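Pindcombe Issues Handling Rules for Gripper Tools

Tuesday, April 20, 2021

The Pindcombe Institute has published a set of working rules for gripper tools used in its training kitchens and packing rooms. The rules take effect in July and apply to hand-held tools as well as to those mounted on robot arms.

The text was drafted over the winter with two industry partners, Laltix and Schnyder. It draws on 496 inspection reports filed by staff at three sites. Worn finger pads and loose fasteners were the faults reported most often.

Under the new rules, finger pads must be checked at the start of each shift. Any pad with frayed edges or trapped debris is to be cleaned or replaced before the tool is used near food or tableware. Operators must also confirm that both fingers open and close evenly and that nothing is left between them when work stops. Metal dishes are to be set down on a plain, level surface, clear of the path of the fingers.
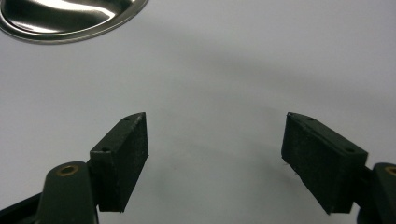 Each tool will carry its own log sheet, to be kept for 3 years. Sites that already use the Clotari checklist may continue to do so until their next review, provided that pad condition is recorded separately.

Printed copies of the rules will be sent to all sites before the end of the term. Requests for additional copies should be made to the Institute's standards office.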